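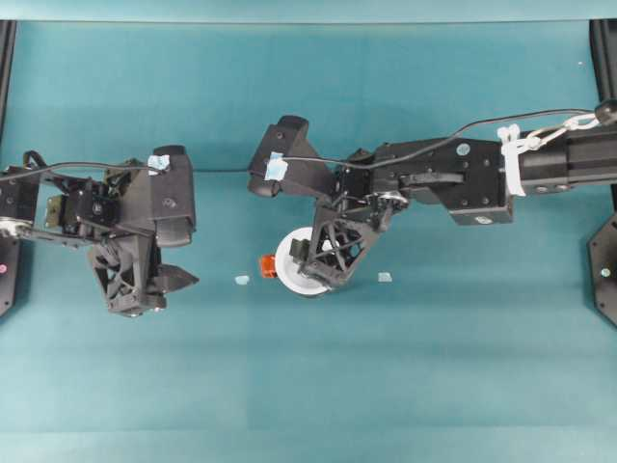
## Teal work surfaces: questions we get

**Does a teal table really make small parts easier to find?**
Black parts, yes. A black screw on a black mat is a lost screw. Green or blue bits are another matter, and I wouldn't buy a new top on the strength of a color.

**Will plain teal show every mark?**
More than a busy pattern will. Sellers like to call these colors "forgiving." I've wiped mine down often enough to doubt it.

**Are zip ties good enough for bundling cables?**
For cables that stay put, sure. Where something bends, leave slack and check the ties now and then. Evie Catterall swears by hook-and-loop straps, but hers collect lint and she ends up replacing them.

**Is colored tape worth using as a label?**
Only if you write down what the color means. Light blue meant "checked" to Marius Costache and "needs checking" to me, and that went on until August.

**What about stickers and dots?**
Same problem, only smaller. They also peel if you put them on a greasy surface.

**Should I pay extra for the Trekala top?**
The one I priced was 800 dollars, against 780 for the Katum. I couldn't find a reason for the difference, and the seller didn't offer one.

**How much should live on the table?**
Less than you think. Keep the middle clear and push the permanent stuff out to the sides. Drawer organizers won't fix a table you never put anything away from.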